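# The Patience Trade

The first thing you learn when you teach a robot arm by hand is that you have never once paid attention to how you pick up a cup. You have opinions about it, sure. Then somebody gives you a small arm to hold and asks you to do it slowly, the same way, 500 times, and you discover that your elbow has been running things for decades without telling you.

I spent a stretch of June at Brastby, a company with two rooms, one good coffee machine and a plan to sell kitchens a robot that can be shown a job by the people who already do it. The product is called Uibo. The method is old: a person moves a small leader arm, and a second arm, the follower, copies every joint. The computer records the whole business, cameras included, and at the end of the day a model tries to work out what the human was up to.

In my case, it had its work cut out.

My task was to move a folded napkin from a tray to a plate. Brastby wanted 2000 good demonstrations of it from a crew of operators with strong wrists and podcasts. My contribution to the total was going to be modest, and was probably going to be deleted. The leader arm weighs next to nothing for the first ten minutes. After lunch it weighs as much as a ham.

The follower is less forgiving than you'd expect of a machine that does only what it's told. If you hesitate, it hesitates. If you scratch your nose with the wrong hand, it makes a noble sweep toward the ceiling and the episode goes in the trash. 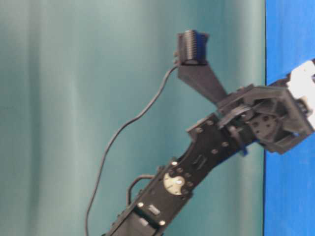

Hesitation, I was told, is the real poison. A model trained on dithering will dither, and will do it with total commitment. One of the operators showed me a run from the spring in which the arm reached for the napkin, stopped, backed off, and reached again, over and over, like a man at a party deciding about the last shrimp. They traced it to a single trainee who had been unsure where the plate was supposed to go. He had recorded one afternoon.

So there are rules. Start from the same pose. Don't talk with your hands, at least not those hands. If you drop the napkin, pick it up again and keep recording, for the model needs to see a recovery or two. If you drop it on purpose, it can tell. (I doubt this last one, but it's on the whiteboard.)

The competition does things differently. Costent skips the leader arm and has operators steer from another building with a headset, which sounds glamorous until you hear about the neck pain. At Draklow they grab the robot by the wrist and drag it through the job, a bit like teaching a toddler to bowl. Everyone I asked was sure the other two were wasting their time.

By the end of my last shift I had logged 8 usable episodes before dinner, a figure the software displayed in green, maybe to be kind. The shared dataset stood at 3332, counting the older tray tasks. I watched the trained model take its turn with the napkin that evening. It went out, came down, and paused for a second just above the tray, a little to the left.

I know that pause. I do it with car keys.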